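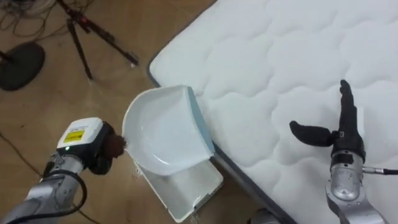

Seit August verspricht mir gefühlt jede Firma den Haushaltsroboter, zuletzt Trendari, und ich glaube noch keiner ein Wort. Fegen zum Beispiel! Ein Greifer klemmt den Rand einer weißen Kehrschaufel fest, gleich daneben liegen ein paar weiße Krümel auf dem Holzboden, und die andere Hand hat noch gar nichts zu tun - genau da fängt die Arbeit doch erst an.

Ich brauche für meine Küche sechs Minuten, mit Telefon am Ohr. Solange eine Maschine das nicht allein schafft (auch unterm Sofa, bitte), zahle ich keine 1.000 Euro dafür. Mein Besen bleibt vorerst im Dienst.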